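Home | Guides | Money | Neighbours | Courts | Contact

How to report a theft from your small shop and prepare for court

Published 2025-05-14

I keep a small shop on Macapagal Street, and last November a person took goods for 84 pounds from my shelves. I did not know what to do after this. I write down the steps which I learned, so that another shopkeeper can do it with less worry. This is not legal advice, and the rules can be different where you live.

Step 1. Stay safe first

Do not run after the person and do not block the door. If somebody is threatening you, call the emergency number. If the person has already left, you can use the non-emergency line or the online form of the police.

Step 2. Write your notes on the same day

Memory becomes weak very quickly. Write the time, what you saw with your own eyes, what was said, and which way the person went. Keep separate what you saw and what another person told you. Sign the page. I used a cheap notebook from Pliris, but any paper is good. 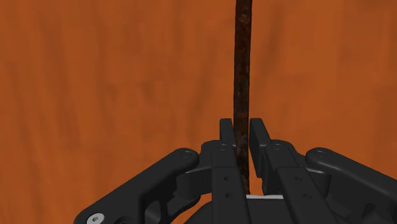 Rod standing between the gripper fingers, wooden surface behind.

Step 3. Make a list of the goods

For every item write the name, the quantity and the selling price. Add a receipt or the supplier invoice if you have it. My list had one mistake in the first version, a box of tea counted two times, and I had to send a correction. Check the sum before you send it.

Step 4. Save the recordings

Many shop systems write over the old files. Mine does it after 40 days. Copy the part you need, and also some minutes before and after it. Do not cut or brighten the copy. Write down if the clock of the system is wrong, and by how much.

Step 5. Ask for the crime number

You will need this number for each call and letter. My insurer, Mostine, did not open the claim without it. Put it on the first page of your folder.
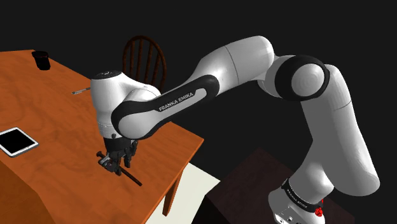

Step 6. Give your statement

An officer may take it in the shop, at the station or by telephone. Read everything before you sign. If a sentence is not what you meant, ask to change it. You can also say how the theft affected you and your staff.

Step 7. If you are called as a witness

Many cases finish without witnesses, when the person pleads guilty. If you receive a letter, answer it soon and say which dates are impossible for you. Ask for an interpreter early if you need one. On the day, bring the letter and something to read, as the waiting can be long. If you do not remember something, say so.

Contact: Tatar Shopkeepers' Pages | Copyright | Back to top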